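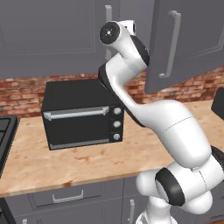

The Pravadmont Covenant is a statement on race and church membership adopted by a group of Protestant congregations in the town of Pravadmont. It commits the churches that sign it to open seating, shared worship and a yearly public reading of their own records on segregation. The text is short, with a preamble and 4 articles, and is usually printed on a single sheet.

Background

Pravadmont had separate black and white congregations from its earliest years. The two largest, Valtora Street Chapel and Gajewski Memorial Church, stood on the same road and belonged to the same denomination, but kept separate ministers, Sunday schools and burial grounds. Members of Valtora Street Chapel were allowed into the gallery at Gajewski Memorial for funerals and at no other time. The rule was never written into the church constitution. It appears in the minutes of the deacons' meetings, where it is called "the usual arrangement".

Formal talks between the two churches began after a dispute over the burial grounds, which were divided by a wall. The wall was taken down, and a joint service was held on the site each May from then on.

Contents

The preamble describes racial separation in the church as a sin and asks for repentance by congregations as well as by individual members. Article 1 opens all offices to members of any race. Article 2 requires at least one joint service a year. Article 3 deals with the reading of records, and Article 4 sets out how a church may join or leave.

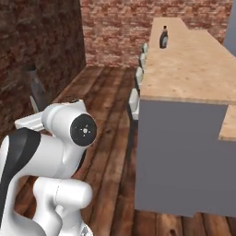
Article 3 caused the most argument. Some members of Gajewski Memorial objected to the reading aloud of family names, and a later amendment allowed names to be left out at the request of descendants. Valtora Street Chapel voted against the amendment but stayed in the covenant.

Adoption and later history

The covenant was put to the members of both churches and passed with 1,741 votes in favour. Smaller congregations in the district signed later, including a house church with fewer than 100 members.

On Saturday, May 30, 2020, the text was read in full at an outdoor service in the old burial ground. A booklet containing the covenant and extracts from the minutes was published by the Trukard Press in an edition of 3,000 copies. A second edition added the wording of the amendment and a map of the burial grounds before the wall was removed.

See also

Church segregation
Racial reconciliation
Valtora Street Chapel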